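Tikora's arm gets its fingers sorted before the August run

I spent Tuesday morning at Tikora's place watching two people argue very politely over a pair of gripper fingers, and I enjoyed it far more than I thought I would!

If you've been following along, you'll know the sorting cell has been dropping things. Small things mostly, the lighter pieces that come in mixed with everything else. It was fine all spring, then the old fingers were swapped for a wider pair from Skenard and the moans started. Kavitha Unnithan looks after the cell, and she told me she'd had 847 failed picks in her log by the time she stopped the arm and said enough.

The fingers themselves were all right (she had them off and measured them twice). What had gone wrong was the setup. The controller still had the old finger length in it, so the arm was closing 3 mm too low on everything, and the big pieces forgave it while the little ones didn't.

So before anybody touches the real arm again, the whole lot is being worked through in the simulator. Kavitha drives, Anil Varghese sits next to her and says "go back a bit" quite a lot.
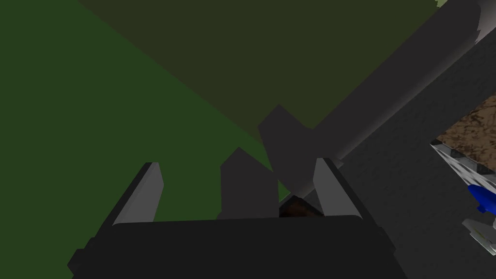

By Yamuna Bangera, workshop news

The view they use most is the one looking along the gripper, with the two pale grey fingers up over the dark palm and the arm link coming in from the top right. It took me a minute to get my bearings, I'll admit. Once I had, I rather liked the bright blue thing over at the right-hand side, which gave me something to steer by.

The routine goes like this. Kavitha types in the new finger length, runs a batch of 60 picks in the simulator, and Anil goes through the misses one by one. Then they nudge the closing height and go again. They'd got through 1,855 simulated picks by the time I left, and the last batch had almost no misses in it, so there was a fair bit of grinning and somebody went for biscuits.

The real arm comes next. It's had its wrist bolts checked and a fresh cable clip fitted where the old one had been rubbing (Anil found that with his thumb, and showed me the thumb). The plan is to run it slowly with nothing in the tray first, then let it have the heavy pieces, and only then the small ones. Kavitha wants the finger length written on a label stuck to the gripper as well, so the next person to swap a pair has it staring at them.

I've been promised a go on the stop button when they start it up again. I'll let you know how we get on!

Recent items
Clidard moves its spares counter upstairs
Sreekumar Shenoy on greasing the small conveyor
New belts for the Shojaei packing line
Yamuna Rai's guide to labelling cables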